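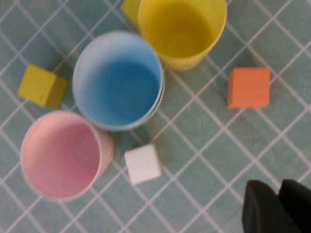

Werneter Mustia Wrist Camera and Gripper Kit

The Mustia kit adds a two-finger gripper and a small wrist camera to a tabletop or mobile arm. It is sold as a set, with the bracket, one cable and a bag of screws. The fingers have rounded black pads that can be swapped with a hex key.

The camera points down past the fingers, so the view during a pick is mostly floor or table. With cups and cubes set out on tile, you look straight into the cups and the gripper stays in the corner of the picture. Fast arm moves will blur the image. Slow the arm before the last part of the approach if your software depends on sharp edges.

In the box
Gripper with pads fitted
Wrist camera and bracket
Cable, 2 m
Spare pads, one pair
Practice set of plastic cups and small colored cubes

Specifications
Maximum opening: 35 mm
Supply: 13 V, adapter sold separately
Rated pad life: 1000 grasps on hard plastic
Mount: Shen round flange. Other flanges need the adapter plate.

Fit notes
The cubes can be gripped across any pair of faces. The cups are wider than the maximum opening and have to be picked up by the wall, with one finger inside. Glossy floor tile can throw reflections under a direct lamp, so move the lamp to the side or lower the exposure in the camera settings.

Ordering
Orders placed now ship from Sultbridge in March. Spare pads are in stock. For adapter plates or school pricing, write to Madhu Dubey in sales and include the model of your arm.

Page updated January 15, 2024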